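**Call for Participants: Household Drying and Storage Study**

The Semaan Institute for Home Living invites adults to take part in a study of how people wash, drain and put away everyday drinkware. Sessions will be held at the Institute's Wonditz Street site through July 2026.

**What participation involves**

Each participant attends one session lasting 77 minutes. Participants will be asked to arrange plastic cups and mugs on and beside several styles of drying rack, first according to their usual habit at home and then following a printed layout. A short interview on kitchen storage follows. Cups and racks are provided. Several tasks are carried out at floor level, and participants should be able to kneel or crouch comfortably. Seated alternatives are available for all other tasks.

**Eligibility**

- Age 18 or older
- Washes dishes by hand at least three times a week
- Lives in a household of two or more people
- Has not taken part in the Prolska study conducted in March

**Compensation**

Participants receive a payment of $30 at the end of the session. Parking is free in Lot 9.

**How to apply**

Application forms may be collected from the front desk or requested by mail from Munther Nseir, Study Coordinator. Applicants should state their preferred session time, morning or afternoon. Questions about the handling of personal information should be directed to Walid Hourani, Office of Research Participation. Selected applicants will be notified in writing.
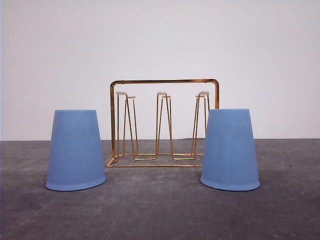
*Wire drying rack with two inverted plastic cups.*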